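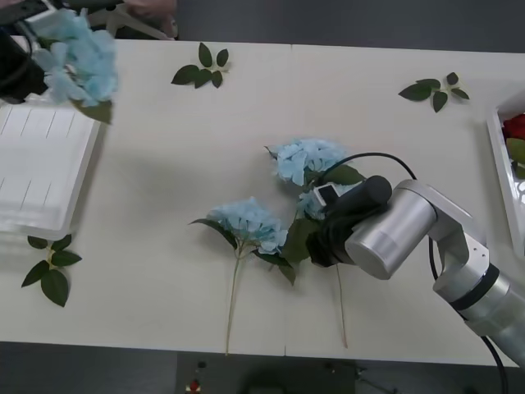

Kernbridge shared workshop, bench notebook
Two-arm flower sorter, March

Started at 14:20. Firmware on both arms unchanged since the last entry. Table wiped down and the two white trays put back on their marks, one to the left arm's side and one to the right. Hydrangeas first, leaf sprigs as clutter, no attempt to sort the sprigs yet.

What I wanted to settle today

Whether to grip on the main stem or higher up where the little stems join. The Wuninura planner keeps proposing the join, as it is the widest thing it can find that isn't petal. I think that is the wrong place. The join is knobbly and the fingers close on a bundle that can roll. Lower down there is one plain green stem and not much to argue about.

Grip notes

Set the finger opening to 53 on the controller scale for the approach. Anything wider and the outside of a finger nudges the neighbouring bloom when they are lying close together. Close speed left at 5, the slowest setting. Force limit 129 on the left arm and 129 on the right, so any difference between the two is down to something else.

Leaves are the nuisance. The big toothed ones hang off a thin stalk from the same join as everything else, so if a finger catches one on the way in, the whole head turns with it. I have added a check to the approach: if green area beside the stem is over the threshold on either side, back off and come in from the other.
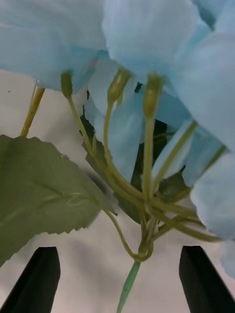

With the fingers open and the main stem in the gap between them, the wrist view is good enough to centre on. The stem is a bluer green than the side stems above it, so a colour mask picks it out without much tuning. I had been using shape only. Colour first, shape second from now on.

The buds are still being labelled as stem ends. They are olive-yellow and sit on thin stems just under the petals, and the labeller has only ever seen them from above. Need more views from the stem side in the training set. The Mokgethi labelling tool will take them as a separate class, which saves redoing the old ones.

Wrist camera

Focus is fixed and I don't want to change the lens again. Close to a bloom the view goes to plain blur, mostly petal blue, and the stem gets squeezed into whatever corner is left. Two ways to deal with it:

1. Stop trusting the wrist view once petal colour covers more than a set share of the picture, and finish the move on the last good position.

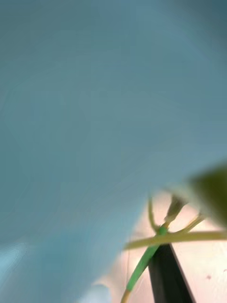
2. Rotate the wrist before the final approach so the head falls away from the camera side. More travel, and the cable on the right arm needs enough slack for it.

Trying 1 first. It is a few lines in the approach routine and needs nothing rebuilt.

Cable

Right arm: the loop over the gripper is longer than it needs to be. Leave it until option 2 has been decided, then shorten it or clip it. Clips are in the Bedatgate box on the second shelf, the small black ones.

To do

Commit the colour mask with the threshold in the config file, so it isn't buried in the code.
Log which side each approach came in from.
Ask whether the bench is free in April for a longer run with roses in the mix. The thresholds will all want doing again for red.
Print a spare pair of fingers, same taper, before changing anything on this pair.

Stopped at 17:45. Both arms parked, power off at the wall.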